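4. Field Study: Moving Customer Records to a Hosted System

4.1 Setting

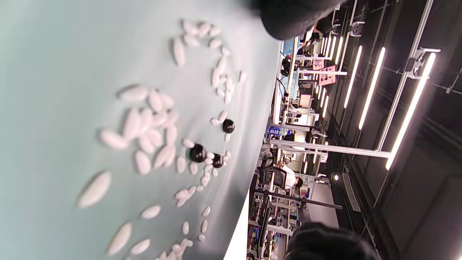 Figure 3. White oval pieces and black round stones on a tabletop.

4.2 Participating firms

The study followed two firms as they moved their customer records from locally installed software to a hosted customer relationship management (CRM) system. Drumell sells and repairs commercial kitchen equipment. Kerekes supplies packaging to small food producers. Both had used the same on-premise product, Dromik, for several years, and both chose Nament as the hosted replacement. The firms were not in contact with each other during the study and worked with separate consultants.

Drumell had 82 named users, most of them field technicians who opened the system only to read a work order and close it again. Kerekes had 76, nearly all in sales or order entry. The size of the two groups was therefore similar, but the way they used the software was not, and this difference shaped most of the results reported in Section 5.

4.3 Data collection

Three sources were used. The first was the change log kept by each firm's consultant, in which every request to alter a screen, field, report or printed form was entered together with the name of the department that asked for it. The second was the support mailbox. The third was a set of interviews held with department heads before the move and again once the old system had been closed to new entries.

Interviews at Drumell were conducted by Jérémie Bouvier and those at Kerekes by Solange Besnard. Each interviewer worked from the same question sheet but was free to follow up on matters the department head raised. Notes were typed up on the day of the interview and sent back to the person interviewed for correction. Two department heads at Kerekes asked for passages to be removed, and these passages were not used in the analysis.

The change logs contained 169 requests after duplicates were merged. Requests were treated as duplicates when they named the same screen or form and asked for the same result, even if they came from different departments. Where the wording left room for doubt, the consultant who had entered the request was asked to decide.

4.4 Coding of requests

Each request was placed in one of four groups: layout, data fields, automatic actions, and access rights. Layout covered printed quotes and invoices as well as screens. A request that touched more than one group was coded under the group that took the consultant the most time. This rule was simple to apply, although it hides some of the work done on access rights, which was often carried out in small steps as part of a larger change.

Both authors of the coding sheet coded all requests independently. Differences were settled by discussion. Most of them concerned the line between data fields and automatic actions. A field that fills itself from another record, for instance, can reasonably be read as either. Such cases were finally coded as automatic actions whenever the user could not type over the result.

4.5 Record matching

Before the move, each firm was asked to review its customer list for double entries. Drumell's service department had been creating a new customer record for each site visited, while its billing department kept one record for each paying company. The matching tool supplied with the hosted system flagged 2,693 pairs for review. Staff in billing went through the pairs by hand and recorded whether the two entries should be joined, linked as parent and site, or left apart.

Kerekes did not use the matching tool. Its sales staff had kept customer numbers by hand in a separate list, and the firm decided to load only customers that appeared there. Records left out were stored in a file that could be searched but not edited. Department heads described this as the quicker choice, but order entry staff reported in the second round of interviews that they still opened the file when an old customer called.

4.6 Period of parallel use

Both firms ran the old and new systems side by side for a short time. At Drumell, the old system was set to read-only on a Monday in July, and technicians were told to close open work orders in the new system from that morning. Kerekes moved one department at a time and allowed each to decide when it was ready. The last to move was the export desk, whose printed forms required more layout work than any others in the firm.

4.7 Limits of the method

The change logs record what was asked for and do not show what users wanted but did not request. Several technicians at Drumell had no direct way to enter a request and had to pass it through a supervisor. The number of requests from that department should be read with this in mind. The two consultants also differed in how they split large requests into smaller ones, and no attempt was made to correct for this after the fact. Comparisons between the firms in the next section are therefore made by share of requests within each firm and not by raw totals.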